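FOR IMMEDIATE RELEASE

Flirix Introduces Wall Hook for Hanging Trash Bags in Offices and Rentals

Adhesive hook needs no drill and works with the bags a building already buys

September — Flirix, a maker of small household and workplace fittings, today announced the Steller hook, a square adhesive wall hook meant for hanging trash bags in rooms where a can is in the way or would only be used for a day or two.

The Steller goes on sale this month through janitorial supply dealers and the Flirix website. It comes in white and is sold in packs of 2 for home use and in cartons of 57 for property managers and cleaning contractors.

"People clear out an office or an apartment and end up with a bag slumped on the carpet," said Romain Rey, product manager at Flirix. "Somebody has to hold it open while somebody else fills it. We wanted a spare bag on the wall at hand height and a place to hang the one in use when you need both hands."

The hook is pressed onto a clean, flat, painted wall and left overnight before use. A bag can be hung by its drawstring, or the neck can be twisted into a knot and looped over the hook. Flirix suggests placing it high enough that the bottom of the bag stays clear of the baseboard.

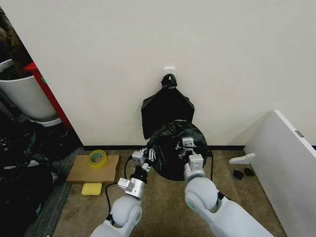

Tested in Working Buildings

Before the launch, Flirix placed 195 hooks in offices and furnished rentals looked after by Boyer, a regional cleaning and move-out contractor. Crews used them for emptying desks, sorting paper and clearing rooms between tenants. Boyer has since ordered the hook for all of its move-out kits.

Crews asked for one change during the trial. The first version had a narrow lip, and a thick knot could slide off when the bag was bumped. The lip on the finished hook is deeper and turns up slightly at the end.

Flirix recommends the hook for paper, packaging, clothing and other light waste. It is not meant for food waste, liquids or broken glass, and it should not be used on wallpaper or fresh paint.

Part of a Larger Range

The Steller is the first item in Kornelura, a line of fittings for tidying and moving out. A broom clip and a label holder — both with the same adhesive backing — will follow next spring.

Samples are available to dealers and facility managers on request.

Media contact
Romain Rey
Flirix Product Office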